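About Renaditz

Renaditz is an independent laboratory for the testing of drinking water and small-scale water treatment equipment. We are based in Pristberg and work for parish supplies, farms, schools, campsites and owners of private boreholes. The laboratory was set up by Ifigeneia Chrysikopoulos, a water chemist, who remains its technical director.

Our routine work covers hardness, pH, turbidity, nitrate, iron, manganese, lead and the usual bacterial counts. Clients may order single tests or a full set. Results are issued as a written report stating the method, the limit of detection and the uncertainty for each value.

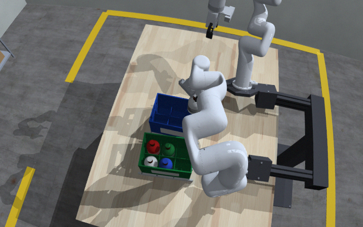 Two white arms over a wooden table, with yellow tape on the floor.

Sampling

Most samples are taken by the client. Bottles are sent out with printed instructions, and the bottle for bacterial counts must not be rinsed before use. Samples should be kept cool and must reach us within 24 hours of being drawn. Where a supply has more than one source, each is sampled separately and labelled at the tap. Site visits can be booked for the Pristberg and Kostden areas.

In our last reporting year we tested 1,553 samples, of which 869 came from private boreholes and wells. 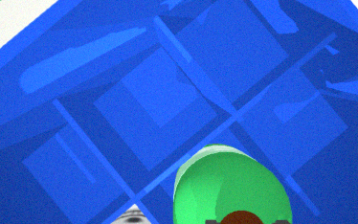
Lead results are given for first-draw and flushed samples side by side. The difference between the two usually shows whether the source is household pipework or the service pipe. We do not sell filters or softeners and take no commission from firms that do.

Staff and methods

The laboratory employs 16 people. All methods are written down, reviewed each May and open to clients on request. Our spreadsheet tool for sizing iron filters, Nair, is free to download and needs only flow rate, pH and iron content.
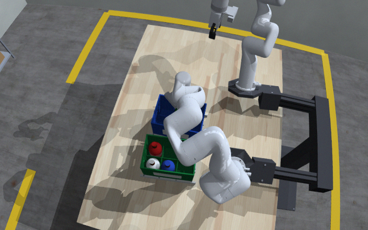 Reports are kept on file so that a new result can be compared with earlier ones from the same tap. Copies are sent only to the person who placed the order, unless we are told otherwise in writing.

Page last revised December 17, 2020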